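The woman who runs the breakfast counter at Brostness has owned, by her own reckoning, every sort of toaster that can be plugged into a British wall. She would rather talk about bread. I had been sent to ask about toasters, and on a wet Friday before opening we settled on a bit of both.

"People think toast is what you have when you can't be bothered to cook," she says, sawing at a loaf. "Then they burn it."

She started the place with a conveyor machine bought second-hand from Clelix, the catering people, for £370. It could do a sack of crumpets before you'd found the butter, and it took up the space of a small dog. "It made everything taste of warm cupboard," she says. It went after one winter, and since then she has stuck to two-slice toasters of the sort you might have at home. There are 5 of them in the back now, not all speaking to each other.

Isn't that slow?

"Of course it's slow. They can wait. They've come out for toast, they can't be in that much of a hurry."

Her views on settings are firm. She ignores the numbers, on the grounds that a four on one toaster is a two on the next and a house fire on the third. She goes by smell. Frozen slices get their own button if there is one, and if there isn't they get a second go and a stern look.

It is rolls that bring her to life. A roll, she says, should never be put in a slot, whatever your uncle does. It should sit above the heat on a warming rack, be turned once, and come off while it is still soft enough to dent. She learned this from the owner of Tiêu, the noodle place two doors along, who was doing it with leftover baguettes long before she was.

"Most people have a rack and don't know it. It came in the box, they thought it was packaging, it's in the drawer with the takeaway menus."

And if it doesn't clip on straight? "Then it's on backwards. Turn it round. I had one on backwards for a year."

Crumbs are the other thing. She empties the trays every evening, over the bin, and has written to Eris, the newsletter for small cafés, on the subject at a length they declined to print. The letter ran to 2000 words. She offers me a copy, and then some toast, and I take the toast.

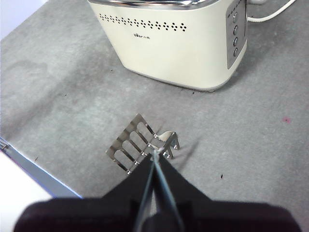 Maureen wrote in to say that she has warmed teacakes on a rack for years and turns them twice, cut side last, and that once is simply not enough if they have been in the fridge.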